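How do you test a robot's hand?

Pick up a pencil. Now pick up an egg. You probably didn't think about it, but your hand did two quite different jobs. It pinched the pencil and made a sort of cup round the egg.

Robots need hands too. A robot's hand is called a gripper, and it goes on the end of the arm. Some grippers have two stiff fingers that close like tongs. Others have soft rubber fingers, or a sucker that works with air.

So which one is best? That depends on the job, and the way to find out is to try them.

At a workshop in Priltstead, Iolanda Batista tests grippers for taking old computers apart. Computers have useful metals and parts inside them, and it is a pity to throw those away. But the insides are crowded. There are wires to get caught on and thin boards that can crack.

Iolanda compared 2 grippers, called the Kanen and the Sorensen. To make it a fair test, she kept everything else the same. Each gripper went on the same arm and had the same jobs to do, and each had 80 tries.

The Kanen was strong, but it was wide. It bumped into things on the way down. The Sorensen was slimmer and reached nearly all the parts, but it dropped 7 of them.

Fingers are only half of it. You look at what you are picking up, and a robot has to look as well. A camera fixed close to the gripper moves wherever the gripper moves, so it gets a near view of small parts.

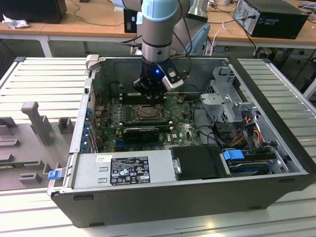
The arm reaches into an open computer. The camera is on the side of the gripper.

The next test will be longer, with 2,000 tries. A robot doesn't get bored, but its fingers do wear down, and Iolanda wants to know how soon.

Try it yourself

Put a coin, a sponge and a piece of string on a table. Pick each one up with your fingers, then with kitchen tongs, then with a clothes peg. Write down which worked best for each thing — you may get three different answers.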